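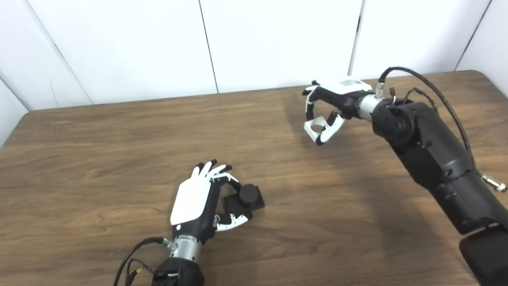

Figure 1. A small black object on a wood-grain tabletop.

Storage and Reuse of Small Parts in the Tollumbridge Repair Workshops

Student project report, Department of Materials and Design, Cinthorpe College
2 September 2020

1. Background

The town of Tollumbridge supports 16 repair workshops that accept household goods from residents. Worn or broken knobs, caps and feet are a common cause of disposal, although the rest of the item may still be sound. This project examined whether spare parts held by the workshops could be shared through a single list.

2. Method

The workshops submitted written inventories in a standard form. Each part was recorded by material, main dimension and type of fitting. The records were then entered in the Cidesia catalog, and duplicate entries were removed.

3. Results

The inventories contained 1,580 entries. After duplicates were removed, 857 remained, of which 813 could be assigned to a known fitting. The other entries lacked a usable measurement. Plastic parts were listed more often than metal parts, and labels differed widely between workshops.

4. Recommendations

The workshops should adopt one naming system before the list is opened to residents. Shaft diameter should be a required field. The remaining unassigned parts should be measured again by the workshops that hold them.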